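How I get fold creases out of big pieces of cloth

I make curtains and tablecloths for the family (and for anyone who feeds me), and most of my fabric lives folded in a cupboard, so I've become a bit of a bore on the subject of creases. My method is slow but easy, and it has worked for me on nearly everything except velvet, which I refuse to discuss.

What you need: a spray bottle, an iron, a clean pillowcase, a few clips and a rail or door to hang things on.

1. Check the label or test a corner. If you don't know what the fabric is, start on the coolest setting and creep up.

2. Shake it out and hang it overnight. I used to skip this bit and regret it! A heavy cotton will drop a surprising amount by itself.

3. Mist the crease lines with plain water. Only the lines, and lightly. Wait 9 minutes with a cup of tea.

4. Iron from the back, with the pillowcase in between. Press down, lift, move along. If you push the iron about you can stretch the cloth, and then you've got a wobble as well as a crease. My last pair of curtains was 215 cm long and took me 40 minutes a side, so put the radio on.

5. Hang it again straight away and leave it alone until it's cool and dry. Don't fold it while it's warm, please.

My friend Xolani Van der Merwe does all of this with a steamer and says I'm living in the past. He may be right, but I like my iron.

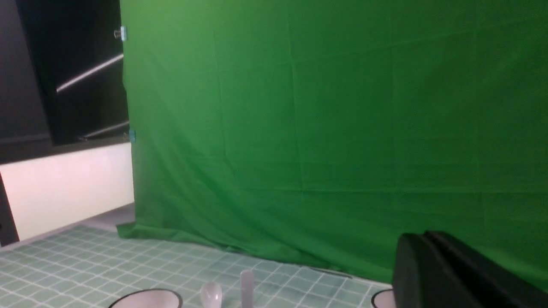

Storing the cloth well saves you half the work next time. I roll mine round a cardboard tube now (ask at a carpet shop, they're usually glad to be rid of them), with the right side facing out and an old sheet over the top. Folded cloth will give you that faint grid of lines running across and down, like the ones on the green, and they show up most on a big plain colour. If you hang yours flat like that, a clip near the top of the side edge and another halfway down will help hold it, and you can let the hem spill forward at the bottom. Patterned fabric is far more forgiving, so I still fold my stripy stuff and hope for the best.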